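Bench help wanted at Prodov, Flarkholm – handheld sorting and checking, part time

Posted 8 Feb 2025

Do you like small gadgets? Do you have the sort of hands that itch to straighten things when you sit down at a table? Then please read on, even if you have never done this kind of work before, as we are happy to teach the right person from scratch.

Prodov takes in used handheld electronics, mostly the pocket-sized kind with a little screen, and gets them ready for another life. Last year a good 600 of them went out to schools and clubs in Plumarbridge, and this year the plan is for 2000 (yes, we gulped too). Up to now the checking has been done by Si-woo Myung and Huệ Lâm between their other jobs, and they would dearly love some company at the white tables.

The work itself is simple to explain and takes a bit of patience to do well. You take devices from the intake tray, set them out on the table, switch them on, look at the screen for dead spots or odd colors, wipe down the case, and write what you found on the card. Then each one goes to the right shelf – ready, needs a part, or past saving. We would much sooner have a slow, careful day than a fast one with mix-ups, and you will never be timed.

Small and black is how a lot of it comes, and after a week or two you get an eye for what's what: 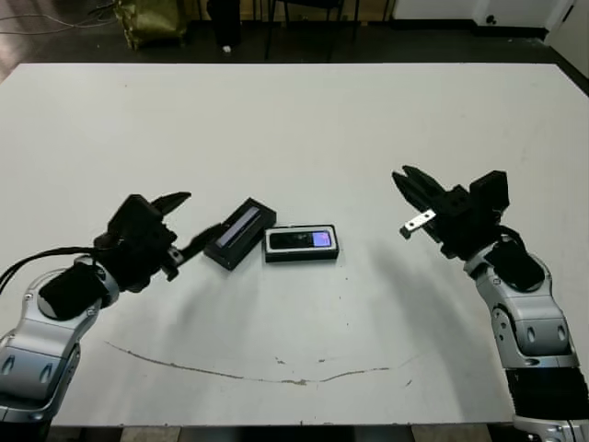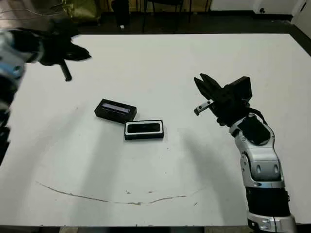

Do I need to know how to repair electronics?

Repairs are handled by Huệ at the back bench, so checking and sorting are all we ask of you. If you get curious and want to learn some soldering later on, she is a generous teacher and will gladly make room for you.

You would suit us well if you can read small print (glasses are fine, most of us wear them), write a clear note, and keep your things in order over a long morning. Good English helps with the cards, but it doesn't have to be perfect. You'll have a stool with a proper back, and you can stand up and stretch whenever you feel like it.

The post is for 86 hours a month to start with, mornings only, beginning in April. We can be flexible over school vacations, and if two friends would like to share the hours between them, do tell us – we'd be glad to talk it over. Lunch is on us, and it comes from Tiêu next door, so I hope you like noodles!

To apply, send us a short letter or stop by the Flarkholm workshop any morning and ask for Si-woo. A resume is welcome but we don't insist on one. What we'd really like is a few lines about something you have sorted, mended or looked after, whether that was a button collection, a stockroom or your grandmother's kitchen drawers. Everyone who writes will get a reply from one of us.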